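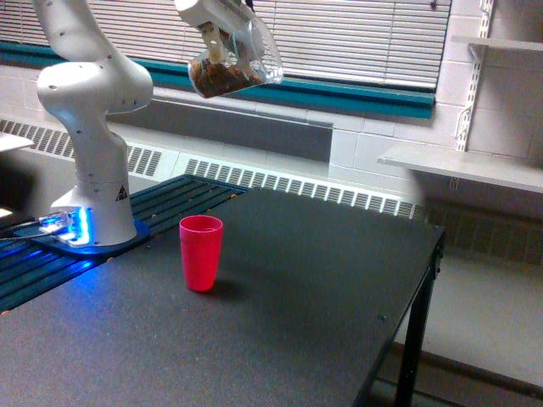

About Koech Dry Goods

Koech sells dried foods by weight and by the cup. Erasto Waweru opened the shop in Brerkine in June with 9 bins along one wall and a secondhand scale. We now carry grains, beans, nuts, seeds, dried fruit, coffee and tea, and most of it comes to us through Fedinstead, a buying group we share with other small stores.

You can bring your own container or use one of ours. We weigh it empty, write the weight on the lid or side, and take it off at the register. Glass jars, plastic cups and tins are all fine if they are clean and dry. Paper bags are free.

What we do

Most of our floor is bulk bins. Behind the counter we portion small orders and sample cups by hand. A standard scoop of granola is 6 ounces. A large bag of rice is 900 grams, and we keep those filled on the bottom shelf for people in a hurry.

We also run a pouring and measuring class for families called Ata. Children learn to move dry food from one cup to another, read a scale and label what they have filled. Spills get swept up at the end. The class is free but space is limited, so please sign up at the counter.

Ordering

Call ahead for anything over five pounds. Orders are held for two days. If a bin is empty, ask, as there may be more in the back.

Allergies

Nuts, wheat, soy and sesame are all handled in the same room. We wash scoops daily but cannot promise that any item is free of traces.

Find us

876 Mill Street, Brerkine. Parking is behind the building.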